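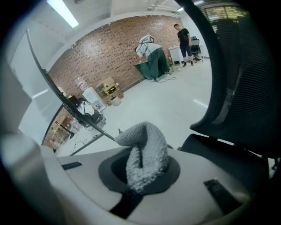
Vue depuis la pince portative, boucle textile grise au premier plan. Salle d'acquisition.

Pour des journaux d'exécution qui se suffisent à eux-mêmes

Publié le 17 mars 2019

La discussion sur la manipulation d'objets souples porte presque toujours sur le modèle : quelle architecture, quelle fonction de coût, quelle quantité de démonstrations. Je voudrais défendre ici une position moins séduisante. Dans la plupart des équipes que je fréquente, le facteur limitant est l'outillage logiciel placé entre le capteur et le modèle, et en premier lieu le traitement du temps.

Prenons la chaîne telle qu'elle existe sur le projet Belmonte. Une caméra embarquée sur la pince, une estimation de pose, une mesure d'ouverture des mors, un enregistreur. Chaque flux porte son propre horodatage. L'image est datée à la réception par la machine hôte, la pose à la sortie du filtre, l'ouverture à la lecture du bus. Trois conventions, dont aucune n'est fausse, et un fichier final où elles sont traitées comme équivalentes. Nous avons mesuré sur ce montage un décalage de 53 ms entre l'image et l'ouverture des mors. Pour saisir un cube rigide, la valeur est tolérable. Pour un tricot qui se replie dès le contact, elle associe l'ordre de fermeture à une géométrie qui n'existe plus.

L'objection habituelle est que le réseau apprendra le décalage. Il l'apprend en effet, à condition que celui-ci soit constant. Or il dépend de la charge du processeur, de la file d'attente du pilote et de la compression vidéo. Ce que le réseau apprend alors, c'est la moyenne d'une distribution que personne n'a caractérisée. La politique obtenue fonctionne sur la machine d'acquisition, se dégrade sur la machine de déploiement, et l'on conclut à un défaut de généralisation. On relance une campagne de collecte. Le décalage y figure de nouveau.

Je propose donc que la date de milieu d'exposition soit la seule référence admise pour les images, que tout autre flux soit rééchantillonné sur elle au moment de la lecture, et que les données brutes ne soient jamais rééchantillonnées à l'écriture. Le dernier point est le plus contesté. Il coûte de l'espace disque et complique le chargeur. Il permet en revanche de corriger une calibration temporelle après coup, ce que nous avons dû faire à Bendthorpe sur 600 séquences. Avec l'ancien format, aligné à l'écriture, il aurait fallu les jeter.

Vient ensuite la perception. Une caméra portée au poignet voit la tâche de très près et la pièce de très loin. Le corps de la pince occupe une part fixe du champ, l'objet se trouve quelques centimètres plus haut, et le reste de l'image contient du mobilier, un luminaire, des personnes, des câbles. Deux pratiques s'affrontent. La première masque tout ce qui n'est pas la zone de travail. La seconde garde l'image entière et compte sur la diversité des fonds pour rendre le modèle indifférent. J'ai longtemps soutenu la première. Je la crois aujourd'hui mauvaise pour l'estimation de pose, qui a besoin d'arêtes éloignées et stables, et acceptable pour la politique seule. Il faut par conséquent deux prétraitements, déclarés séparément et versionnés séparément. Dans les dépôts que j'ai relus, le masque est appliqué une fois, en tête de chaîne, par une fonction dont le nom ne l'indique pas.

Les surfaces vitrées posent un problème distinct. Un reflet fournit des points d'intérêt parfaitement nets, suivis sans difficulté d'une image à l'autre, et géométriquement incohérents avec le reste de la pièce. Le rejet robuste en élimine une partie lorsque le décor est riche. Si la pince s'approche d'un mur uni, les points du reflet peuvent devenir majoritaires et la trajectoire dérive sans qu'aucune alarme se déclenche. Le taux de points rejetés devrait être enregistré à chaque image, au même titre que la pose. Fetska, notre outil interne de relecture, l'affiche depuis décembre sous la courbe de position. Sur les 67 séquences que nous avions classées comme « gestes maladroits », 8 relevaient en fait d'une dérive de l'estimateur. L'opérateur n'y était pour rien.

Reste la planification. On lit souvent que l'apprentissage par imitation dispense de planificateur. Il dispense d'en écrire un pour la phase de contact. L'approche, le dégagement, l'évitement du poste de travail et les limites articulaires du bras cible restent du ressort de méthodes classiques, et la démonstration à la main ne renseigne sur aucun de ces points. Un humain passe le coude là où un bras à six axes rencontre une singularité. Vérifier la faisabilité cinématique au moment de l'entraînement est trop tard. Le test doit tourner à l'acquisition, séquence par séquence, avec un verdict rendu avant que l'opérateur ne passe à la suivante. À Rerncombe, il s'exécute en tâche de fond sur la machine d'enregistrement et n'exige qu'un modèle du bras et une position de base supposée.

On m'opposera que ces contrôles ralentissent la collecte. C'est exact, et je considère le coût comme justifié. Une séquence dont on ne connaît ni la latence, ni la qualité de suivi, ni la faisabilité occupe le même volume qu'une séquence exploitable et demande plus de travail.

Concrètement, je demanderais à tout format d'échange quatre champs obligatoires : l'origine de chaque horodatage, la version du prétraitement, le taux de rejet du suivi visuel, le résultat du test cinématique avec l'identifiant du bras utilisé. Un fichier auquel l'un de ces champs manque devrait être refusé par le chargeur, avec un code d'erreur, et non complété par une valeur par défaut. La proposition de schéma pour Belmonte est en cours de relecture ; le champ relatif au bras y est encore facultatif, et je maintiens mon désaccord sur ce point.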